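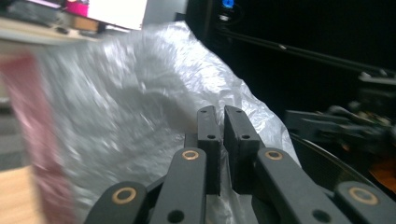
Cuaderno del taller Drerndale. Mayo, 9:40

¡Por fin le tocó el turno a las bolsas! Llevaba semanas con ganas de ordenar el plástico de embalaje y hoy me he puesto con el blanco translúcido, el grande, que es mi favorito (arruga de maravilla y aun así se recupera bastante bien).

Lo que he probado: sacar el aire desde el fondo, doblar a lo largo y enrollar sin apretar. Con las bolsas pequeñas va rapidísimo. Con las grandes hay que hacerlo en 2 pasadas, porque si queda aire en las esquinas el rollo se abre solo en cuanto lo sueltas. Para la segunda pasada, la mesa larga, sin discusión.

Recuento para el estante Otis: 83 bolsas enrolladas, 12 con agujero. Las agujereadas van a la caja de relleno, no al reciclaje, que para envolver piezas de Zillanine siguen sirviendo de sobra.

Ojo con las etiquetas: el pegamento viejo deja marca y luego se pega al rollo de al lado. Con un poco de alcohol sale. ¡Qué gusto ver el estante así!

Pendiente: preguntar en Athumani si mantienen el pedido mínimo de 3,000 unidades. A este ritmo de reutilización no nos hace falta tanto ni de lejos. Y buscar gomas anchas, las finas se clavan.

Compartido 12 veces · 2 comentarios

Entradas recientes
Cajas de cartón: cuáles guardar
Gomas, bridas y cordel
Limpieza de la mesa larga

© Taller Drerndale · Contacto · Volver arriba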